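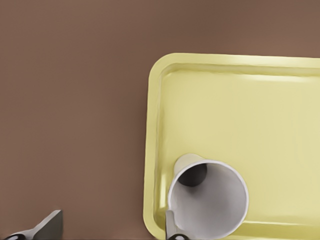

Home Workspace Safety Check, with Comments
For staff at Stakent who work from home two or more days a week

Please go through the items with your own desk in front of you, on a day when you're working normally. It takes most people 45 minutes if they read everything and a good deal less if they skip my comments, which you're welcome to do. Mark each one Yes, No or Not Sure, and send it back by Friday. I read every one, and "Not Sure" is a perfectly good answer (I had two of them on my own form).
Mwajuma Mwaipopo, Staff Wellbeing

SEATING AND POSTURE

1. Your feet rest flat on the floor or on something steady.
Comment: A thick book or a sturdy box is fine. Please don't use anything with wheels. When I went through last December's forms, this was the item with the most No answers, and I'm fairly sure a lot of us are still perching on dining chairs that were made for dinner.

2. Your lower back is supported when you sit the way you usually sit.
Comment: The way you usually sit, mind you, and not the way you sit when somebody asks you about it! A rolled towel does the job nicely. If you'd like a proper chair, we have an arrangement with Uchida and you can order through the office at Irovport. Ask for Kumiko Sakamoto, and tell her your height.

3. The top of your screen is close to eye level.
Comment: If you're on a laptop all day, you need a separate keyboard to manage this. We'll send you one. You don't need to fill out a second form for it, just write "keyboard" next to this item.

4. Your wrists are straight when you type.

LIGHT, AIR AND NOISE

5. You can read a printed page at your desk without leaning in.

6. There is no glare on your screen at the time of day you work most.
Comment: Check this again when the seasons change. I was perfectly comfortable all summer, and then the sun dropped and came straight in over the neighbor's garage at 3 p.m., and it took me a shamefully long time to think of moving the desk.

7. You can open a window or a door nearby.

8. You have somewhere you can take a private call.
Comment: A parked car counts. So does a bedroom. If the answer is No and your work involves confidential conversations, please call me and we'll find you a room at the Grustumdale office.

CORDS, HEAT AND FLOORS

9. No cord crosses a place where people walk.

10. Power strips are plugged straight into the wall and never into each other.
Comment: This is the one item where I'll follow up on every single No. Space heaters should have a wall outlet all to themselves.

11. There is a working smoke alarm on the same floor as your desk.
Comment: Press the button before you answer, please. We keep spare batteries at both offices, so help yourself.

12. You know how you'd get out if your usual door were blocked.

BREAKS AND STATE OF MIND

13. You stand up and move at least once every hour.
Comment: Put the kettle on, walk to the mailbox, go and look at the garden. One of our Grustumdale folks walks up and down her hall until she has done 1,000 steps, and she swears by it.

14. You eat lunch somewhere other than your desk on most days.

15. You have a regular time when work stops.
Comment: If you find yourself answering messages at 9 at night, write that down too. You aren't in trouble, I'd simply like to know, and so would your manager.

16. You've had a real conversation with a coworker in the past week that wasn't all about tasks.
Comment: People sometimes tell me this one doesn't belong on a safety form. I think it does. A phone call is every bit as good as video, and a lot easier on the eyes.

17. You know whom to call if you're struggling.
Comment: My extension is 114, and I'm happy to hear from you about anything on this list or off it. Kumiko covers my calls when I'm out.

Name:
Items marked No:
Anything you'd like us to send:
Best time to reach you: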